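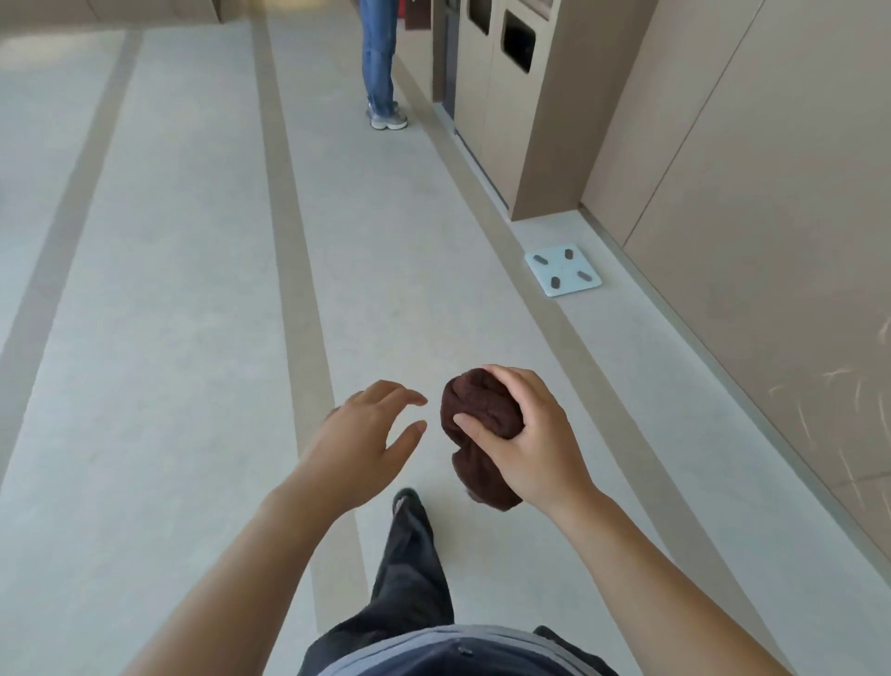
The regional assembly in Brustano has 152 seats, and it has filled them the same way for as long as I have been voting there. The parties draw up their lists in December, behind closed doors, and the rest of us get a ballot with the order already settled. A person can spend years in the long corridors of public buildings, walking the pale gray floors with a brown cloth in hand, and never once be asked to stand for anything. The people who run for office come from law firms, party staff and the families of people who ran before them.

I think the lists should be opened. The proposal from the Ackah district would let voters mark a preference within a party's list, so that a candidate placed at the bottom could still win a seat. It is a small change. The ballot would be longer and the count would be slower. Neither of those is a good reason to say no.

The main parties argue that open lists reward people with money and name recognition. There is something to this. Jekivness tried preference voting for its city council, and the first round was won mostly by candidates who could pay for posters. But the council then put a limit on personal campaign spending, and at the next election 11 of the new members had never held a party job. Two drove buses. One had run a school kitchen. The council did not fall apart. It still argues about parking.

The other complaint is that voters won't use the option. In the Leltness by-election, where it was tested, 649 people marked a preference. That was a minority of those who turned out, and critics have repeated the number ever since. I don't see why it settles the matter. It was the first time, the instructions were printed on the back of the ballot, and it still changed which candidate took the seat.

What bothers me most is how the assembly talks about representation. Every party has a page on it in its program. Yet only 3 sitting members came from hourly work, and two of them have said they will not run again. When a debate comes up on cleaning contracts or night bus service, the chamber hears from consultants — and then votes on their summary.

The assembly takes up the Ackah proposal this spring. Members who plan to vote against it should tell their own districts so before the lists are drawn up again.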